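Proltness Tenants' Repair Fund
Progress report to the Batmont Trust, May 2019
Prepared by Fredy Taipe

The grant pays for small home repairs for renters in the Fistside and Kwok neighborhoods whose landlords have not acted on a written request. This report covers the period since our last one in November.

We completed 30 repairs in that time. Most were leaking taps, broken window locks and doors that would not close. Two larger jobs, both bathroom floors in Fistside, went over the amount we had set aside and were paid for in part by the landlords after we wrote to them. The average wait from first call to finished work is now 12 days. Last year's target was three weeks.

Spending on parts and labor is in line with the budget. We have $2,248 left in the materials line and would like to carry it over into the next period. The travel line is nearly used up because the Kwok jobs are farther apart than we planned for.

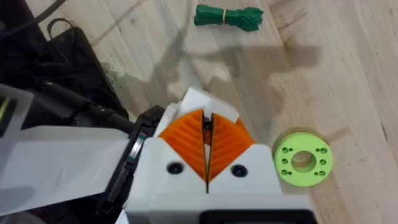 Kwok has been slower to get going. We took 11 requests there and have closed six. Two were withdrawn when the tenants moved out. The other three are waiting on permission from the same property manager, who has answered one letter out of four. We have asked the legal advice center to look at the lease terms and expect to hear back next month.

The phone line is still open mornings only. Callers who leave a message after noon get a call the next working day. Several tenants told us they cannot talk while at work, so we plan to try one evening a week over the summer and keep a log of how many calls come in.

The printed guide on how to ask a landlord for repairs has been revised and is at the printer. The Spanish version still needs a second reader.

We ask the Trust to approve the carryover and to let us move part of it to travel. A full list of expenses is attached.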